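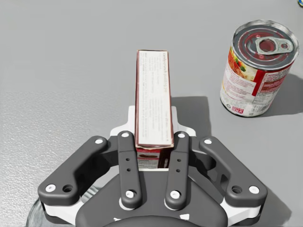 November, track car notebook, front brakes and alignment

Carried over from the last entry: long pedal after the third session, pull to the left under hard braking, outer shoulder wear on the right front. Car went up on the stands at 8 in the morning. Sum-yee Chiu drove the last event and wrote the session notes, so the symptoms below are in her wording where it matters.

Her notes say the pedal was normal on the out lap and stayed normal until the heavy stop at the end of the back straight. From there it went long but not soft. One pump brought it back. That reads more like pad knockback or taper than boiled fluid, but the fluid was due anyway and I did not want to argue about it later.

Front left
Caliper off. Inner pad and outer pad both tapered, thicker at the trailing edge. Slide pins: upper free, lower stiff. Boot on the lower pin had a split at the inboard fold and the grease had turned to a brown paste. Cleaned the bore with a nylon brush and brake cleaner, blew it out, fitted a new pin and boot, silicone grease. Moves by hand now over the full travel.

Front right
Both pins free. Pads even. Heat marks on the disc face, no cracks reaching the edge. Small crazing around two of the drilled holes, not catching a fingernail. These are the Sutard discs that came with the car. I would keep them for one more event and then go to plain faced ones. The holes are doing nothing for us.

Runout was checked with the dial gauge on both sides, wheel nuts torqued down over spacers so the disc sat properly on the hub. Left side was out of limit on the first reading. Took the disc off, found a ridge of rust on the hub face near one stud, cleaned it with a flap wheel, refitted, measured again. In limit. Should have cleaned both hubs before measuring anything. Right hub cleaned too, reading did not change.

Wheel bearings: no play felt at 12 and 6 o'clock on either side with the wheel on. Left one has a slight rumble when spun. Noted for the winter list.

Pads
Old set was the Zotitier medium compound. Sum-yee likes the release on them and does not want to change. I had the harder Sivberg set on the shelf and would have liked to try them, but changing compound at the same time as fixing a stuck pin would tell us nothing about either. New Zotitier set went in, same compound. Sivberg set stays in the box, marked FRONT, with the shims taped to the backing plates.

Bedding still to be done. Use the service road behind the unit, not the first session. Repeated moderate stops, no full stop with the pedal held, then drive until cool. Last time the bedding was done on track and there was a pad print on the right disc by lunch.

Fluid
Flushed all four corners, starting at the rear right. Old fluid was dark at the front calipers and clean at the rear. No air seen at the rears. A few small bubbles from the front left, then clear. Pedal firm with the engine off, drops slightly with the engine running and holds. Checked again after lunch, same. Reservoir cap seal was flattened on one side and has been replaced.

The bleed nipple on the front left is getting rounded. It took the six point socket but would not have taken an open wrench. Order a pair.

Alignment
String method, car at ride height on the plates, tires at hot pressure, ballast in the driver's seat. Steering locked straight with the bar.

Front toe: total was slightly out, which is where we want it, but nearly all of it was on the left wheel. The right tie rod had moved. Lock nut was finger tight. No paint mark on it, so there is no way to say when it moved. Reset both sides to equal, torqued the lock nuts, paint marks on both. Wheel is now centered with the front wheels straight.

Front camber: right side had less negative than the left. The top mount had slipped outboard in its slot, witness mark visible in the dust. Pulled it back in to match the left. This fits the outer shoulder wear. It may also be part of the pull, although I would put most of that down to the pin.

Rear: measured only, not touched. Toe-in even side to side. Rear camber as it was in the spring.

Tires
Right front has 3 mm left on the inner and center blocks and noticeably less on the outer shoulder. It will go to the rear left for the next event and then be scrapped. Pyrometer readings from the last event are not much use, taken only at the center of the tread. Take inner, center and outer every time, in that order, starting with the right front, and write the session number next to them.

Ducting
Left hose had come off the backing plate and was resting on the control arm. Clip missing. New clip, plus a zip tie around the hose as a second hold. Full lock both ways with the wheel on, no contact. The right hose has a rub mark from the tire at full left lock. Moved the bracket over by one hole.

Parts used: one slide pin kit, one pad set, brake fluid, one reservoir seal, one hose clip. Pan Motor Factors invoice 41, filed in the folder with the rest.

Open
Bed the pads.
Bleed nipples, pair, front.
Left front wheel bearing, winter.
Plain faced discs, get a price for both sides.
Recheck torque on top mounts and tie rod lock nuts after the first session.
Sum-yee to note pedal travel on each in lap, not only when it goes wrong.

Car back on the ground and wheel nuts torqued at 6. Torque wrench wound back and in the drawer.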